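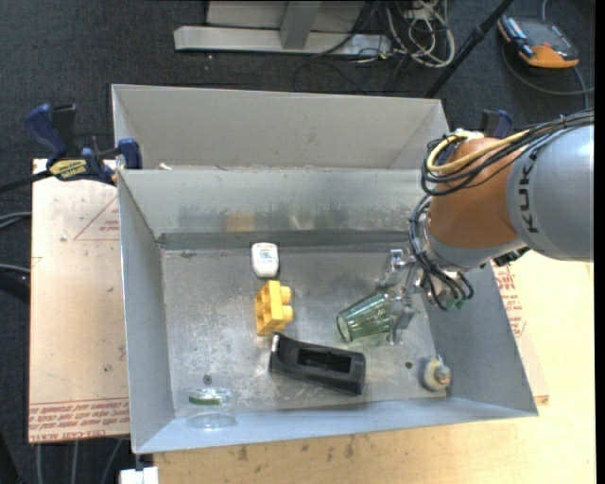 The program office at Fasdale asked, on reading the July report, whether the gripper comparison could still be called fair once the glass items had been added to the object set. It also asked for the failure counts to be split by object type. Both points are taken up below.

Progress report, bin picking work package
Guerreiro, November 6, 2023

Status
The comparison of the Paritz and Velter grippers on the KUKA arm is complete for the mixed-object bin. All runs used the same sheet-metal bin, clamped at the edge, and the same arm program. Only the tool offset and closing force were changed between grippers.

Runs
2263 grasp attempts were logged in the period. Of these, 619 were on glass or clear plastic. The glass items were added for both grippers at the same point in the schedule, and earlier attempts are left out of the comparison.

Failures
285 attempts failed. 55 of the failures were on glass or clear plastic, mostly with the item lying on its side and the fingers closing on the curved wall. The remaining 230 were on opaque items. The most common cause there was contact with the bin wall before the fingers reached the object, and front corners were worse than rear ones.

Open items
Cable slack at the wrist limits rotation on steep approaches. A shorter loop has been ordered for the next period.
Depth readings near the rear wall are noisy owing to reflections from the bare metal. A matte liner will be tried before any change of camera.
The split of failures by gripper is still being checked against the controller log and will follow as an annex.

Spending is within plan. No change to the end date is requested.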